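Best way to collect demos for a two-arm "put the bowl on the plate" task in simulation?

Huvitine forum > Robot learning > Data collection

Stosine

Hello all, longish one, sorry. I've been recording teleoperated demonstrations in simulation for a small imitation learning project I do in the evenings, and I'm stuck on what a "good" set of examples looks like. The task is dead simple on paper: pick the bowl up off the table and put it on the plate. I've got 300 episodes recorded since June and the trained policy is still pretty hopeless. It gets to the bowl nicely and then dithers, sort of hovering over the rim, and when it does grab it the placing goes all over the shop.

My table has a bowl, a plate with red rings, a can as a distractor and a drawer cabinet off to the left that I'm saving for a later task. Left arm does the work. The right arm mostly just sits there near the plate, and I'm beginning to wonder if that is part of the problem, as I haven't been consistent about where I leave it. Sometimes it's close in, sometimes I nudged it by accident with the other controller and carried on.

I'm recording a wide view and a closer view from over the table. Wide view for the layout: 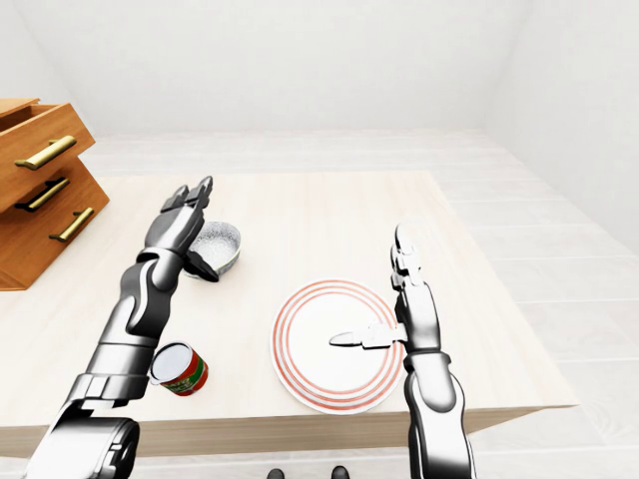
What I'd like to know

Should I throw away the messy episodes or keep them? I have plenty where I fumbled the grip once and tried again. They do end up with the bowl on the plate, so my script marks them as successes.

Should I move the bowl about more between episodes? At the moment the start position comes from 2 fixed spots, because I was too lazy to write a proper randomiser.

And is the closer camera worth keeping, or does it only slow training down? I can't decide. Any advice welcome, I'm self-taught and it shows!

Ziółkowski

I spent most of last winter on nearly the same job, so I'll tell you what I'd do in your shoes and you can take it or leave it.

Start positions first. Two fixed spots is your biggest trouble, I'd bet money on it. The policy learns two paths through the air and anything in between is a mystery to it, which would look exactly like dithering. Write the randomiser, it's an afternoon's work. Shift the bowl, shift the plate, turn the bowl a bit as well if it's patterned, and let the can wander. Only check that nothing starts out overlapping or you'll get bowls pinging off into space when the physics kicks in – ask me how I know.

Then the camera. Keep the close one. The wide view is fine for telling where things are, but the part of the job that goes wrong is a small movement at the rim, and you want the fingers and the rim big enough for the network to make something of them. When I went back through my own episodes I sorted the grasp moments into ones where both fingers were properly on the rim and ones where I'd come in skewed.

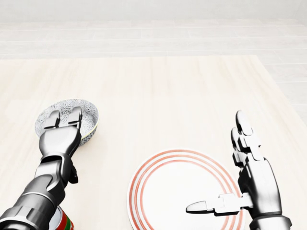
The skewed ones weren't useless but there were far too many of them, and I'd been treating them all the same. What I ended up doing was adding a tag to each episode for how the grip went in, then balancing the set so that clean grips were well in the majority. It's dull work and I did it with a podcast on. Do it in short sittings, as you start waving everything through after an hour.

On retries, I'd keep some. If the model only ever sees perfect grabs it has no idea what to do after a bad one. What I'd cut is the dead time, the bits where you let go and sat there thinking. A long pause over the bowl teaches it to pause over the bowl, and that sounds a lot like your hovering. I trimmed mine with a little script that drops stretches where neither arm moves, but leave the last moments of each episode alone or it never learns to stop.

As for the idle arm, pick a resting pose and reset to it every time. I know it feels like it shouldn't matter. But its joint angles are in your action data whether you meant it or not, and if they twitch at random the model has to guess at the twitching too. Also look at how much of the plate the hand covers in your close view. If the thumb is out over the plate then the placing arm has less room than you think, and you'll steer round it without noticing. Back it off a bit unless the right hand has a job to do.

Batch size 16 was fine for me with two cameras, in case you were about to ask.

Prusteck

just get more data. 300 isn't a lot. i used way more than that and it worked in the end, no idea which bit fixed it though lol

also check your success script!! mine only looked at whether the bowl was above the plate so it was counting ones where i was still holding it

Stosine

Thank you both, that's really helpful. Went and checked the success script after reading the last reply and yes, mine has the very same hole in it. It only looks at whether the middle of the bowl is inside the edge of the plate. Doesn't care about the gripper at all. So frames like this one are the sort I need to look at harder, with the bowl over on one side of the plate and the fingers still at the near rim:

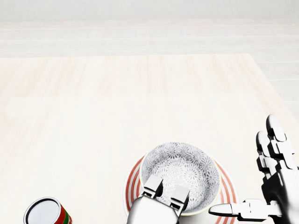

What I'm changing

Success now needs the bowl resting on the plate, the gripper open, and the fingers lifted clear for a moment before the episode is allowed to end. I'm also saving how far off centre the bowl is, so I can filter on it later and not argue with myself over each one.

Randomiser is half written. I'm letting the bowl and can go anywhere the left arm can reach and keeping the plate in a smaller patch so the right arm doesn't have to be moved. Resting pose for the right arm is fixed now and resets by itself.

One thing I'm still unsure of: do I re-label the old episodes or bin them and start fresh? I've got the joint data and both views saved, so I could run the new check over everything, but they've all got those same two start spots. Leaning towards keeping the cleaner ones and mixing them in.

Ziółkowski

Re-label and keep the clean ones, but don't let them swamp the new set. I'd go light on the old stuff at first, train once with and once without, and see which one dithers less. Keep the raw files whatever you do. I deleted mine and then wanted them back for a different check in the spring.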